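Keeping track of what's in small product boxes when the labels all look the same

Posted in Home & Storage > Sorting and Packing

Hi all, I'm hoping someone with a tidier brain than mine can help. Over the past year I've ended up with a whole cupboard of small cardboard boxes, the kind that things come in when you order them online. Plain brown cardboard, a dark label down the middle, tiny white writing that I can't read without my glasses on (and half the time not with them either). Some still have the original thing in them, some have spare bits I've shoved in, and some are empty and I'm keeping them because my husband is convinced we'll need them if we ever send anything back.

The trouble is I can never find what I'm after. Last night I opened just about every box in there looking for a replacement fuse and found it in one that used to hold a set of measuring spoons. It's driving me up the wall.

I've tried stacking them by size, which looks lovely for a day and then somebody wants the one at the bottom. I've tried writing on the tops with a biro but the pen hardly shows up on the dark bits. I bought a pack of 98 little round stickers from the discount shop and colour-coded everything, then lost the piece of paper that said what the colours meant. Green is either batteries or bathroom.

So what do people do? I don't want to tip everything into plastic tubs if I can avoid it. The boxes are sturdy and they're free, and I quite like the look of plain cardboard on a shelf. I've got one cupboard in the hall, fairly deep, three shelves, and I'd rather not spend more than 30 dollars on this. Oh, and we rent, so no drilling.

Thanks in advance!

– hallcupboardhelen

Hüsnü Bayram

Hi Helen, I had this exact cupboard, only mine was in the laundry and had a hot water pipe going through it. It took me a couple of goes to get it sorted but it has stayed sorted since July, so I'll tell you what I did.

First thing, get every box out of the cupboard and onto a clear surface where you've got good light. I know it's a pain. Don't do it on the carpet, because little screws will vanish and you'll find them with your foot. Go through one box at a time and don't open the next until you've decided about the one you're holding. If I let myself have four open at once I start swapping things between them and then I'm worse off than when I began.
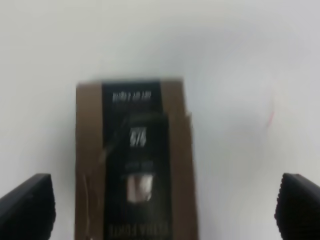 While you've got each one out, work out which side will be facing you when it's back on the shelf. This was my big mistake the first time. I labelled all the tops, very neatly too, and then put the boxes away on their ends like books and couldn't see a single label! You want your writing on whichever face looks out at you when the door opens. With long narrow boxes that's nearly always one of the short ends.

For the label itself, forget the biro. Get a roll of white or cream masking tape and a decent black marker, and put a strip of tape right over the dark printing. It sticks well to matte cardboard. On the shiny bits give it a good rub with your thumbnail or it'll lift at the corners. Write big, and write what's in there NOW. I had a box marked "Erdem lamp" for ages because that's what came in it, and it was full of picture hooks.

I use plain words the whole family would use. Fuses. Batteries. Bike bits. If you need to write more than three words there's probably too much in the box. I do have one called "no idea", and I let myself have just the one.

About your husband's empties: pop them flat if they'll fold, tie them in a bundle with string and stand them at the very back. Mine had a rule that we only keep a box for as long as the thing can be returned, so I write the month on it and when that month's gone, so is the box. You would not believe the room it gave us.

Oh, and fuses! Put anything you'd need in the dark at the front, at hand height. I keep a little torch in with mine.

The whole lot cost me 19 dollars, and that was two rolls of tape and a nice marker I didn't strictly need. Good luck, it's very satisfying once you get going.

witwood_pete

just get clear tubs. cardboard goes soggy and you get silverfish. we had a leak and I chucked the lot

Ekrem Değirmenci

I'm with Hüsnü on most of this, but I'll stick up for your stickers, Helen, because colours do work if you keep them simple. The key has to live on the inside of the cupboard door. Tape it up there and it can't get lost. And I'd use far fewer colours than you think, one per shelf at most. Then the colour tells you where a box goes home to, and the tape tells you what's in it. My kids can put things back now without reading anything, and the youngest is very proud of it.

On the spending side, for deep shelves I'd put your money into a couple of shallow trays. You stand the small boxes in the tray in a row, and when you want something at the back you pull the whole tray out like a drawer. No drilling. I use old oven trays from the op shop and they slide beautifully. Measure the depth of the shelf before you go! Mine is 388 millimetres and I came home with a tray that stuck out just far enough to stop the door closing. It's under a pot plant now.

Boxes that are much the same size look tidiest in a row, so I put the odd-shaped ones up top where they can lean on each other. If a box has one of those dark bands with a picture or a window on it, I turn it around so the plain cardboard faces out and stick the tape there. Calmer to look at, and the marker shows up better too.

Pete's got a point about damp, so have a feel of the back wall before you load it all in again. A hall cupboard is usually fine. If it's cold and clammy, keep the boxes a bit forward so the air can get round them, and don't put paper or batteries on the bottom shelf.

hallcupboardhelen

Oh you're all wonderful, thank you! I did the top shelf this morning with the tape and it looks so much better already. Turned a lot of them around like Ekrem said. Green was bathroom, by the way, I found a box of plasters with a green dot on it. I'm off to the op shop to look for trays, with the tape measure in my bag.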